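I've come around on handheld grippers, and I'm a bit surprised at myself. For years I was a teleoperation snob. You sat at the leader arms, you drove the follower arms, and whatever you recorded was something the robot could do by definition. Tidy! Also painfully slow, and murder on the shoulders.

Then our group started the Brirkine set, which is all toothbrush-and-cup work done by people holding the grippers themselves, and we had 1524 demonstrations before I'd finished grumbling. My favourite part is how ordinary the motions look -- small corrections of the wrist, the kind I never managed through a leader arm.
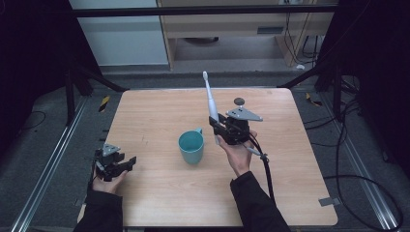
Agnes Berge reckons I'm letting the big number do my thinking for me, and that a person's elbow will happily go places no robot's elbow can. Fair enough. We threw out 127 demonstrations for exactly that, once we'd replayed the paths against the arm's joint limits.

I'd still make the trade. Filtering is cheap, my shoulders aren't, and a policy learns more from a colourful mess of human habits than from two careful operators doing it the same way all July. Where I'd give Agnes the point is force: we don't record any, and I don't have a good answer for that yet.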